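Help > Orders & Deliveries > Spices and Pantry

Ground ginger gone solid in the tub, second one in a row

Opened by Crescencio Montes, 11 May 2018

Hello, me again I'm afraid. I've been taking a spoonful of your Flisel ground ginger in warm water every morning (my sister got me on to it, she swears by it for her stomach) and I've got a problem with the big tubs. The first one set like a brick before I was halfway down. You kindly sent a replacement and now that one is going the same way, with a hard ring all round the edge and lumps the size of peas in the middle.

I've kept it in the cupboard with the lid on. It still smells lovely and it tastes fine once I've bashed it up with the handle of a spoon, so I don't think it's off, but I'm not sure I should be eating it. I paid for 70 servings and I doubt I've had 20 out of it!

Reply from the Grandeck help desk: sorry to hear this, please check the batch code under the tub and tell us where the cupboard is in relation to your cooker and kettle.

Right, the batch code is smudged but the last bit is a 3. As for the cupboard, well, you may have got me there. It's straight above the kettle. I never gave it a thought. I've been standing there with the tub open and the kettle boiling away underneath, and dipping in with the same spoon I'd just stirred the mug with. So that's steam and a wet spoon, every single morning.

I've moved the tub to the other side of the room.

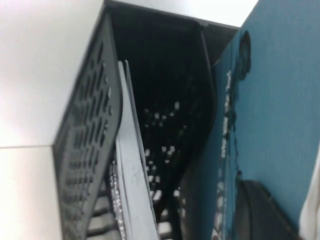

Black mesh-style file holder, white desk.

Next update. I did what you suggested and sieved the whole lot on to a baking tray, threw out the hardest lumps and put the rest into a dry glass jar with a rubber seal. It's been 20 days now and it still pours! There's a bit of clumping if I leave it alone for a while, but a quick shake sorts it. I use a dry teaspoon that lives next to the jar and I make the drink over by the sink.

I also bought a small bag of the Grasso one from the shop in Sadville to compare, and kept that by the kettle on purpose. It went lumpy too, so I can't really blame your tub. I do still think the lid is a bit loose, mind you, and a line on the label about steam would have saved me a lot of bashing.

No need to send a third. If you could let me know whether the turmeric comes in a smaller size I'd be grateful, as I'd like to add some to the ginger and I don't want another enormous tub sitting about.

Status: resolved, waiting on product query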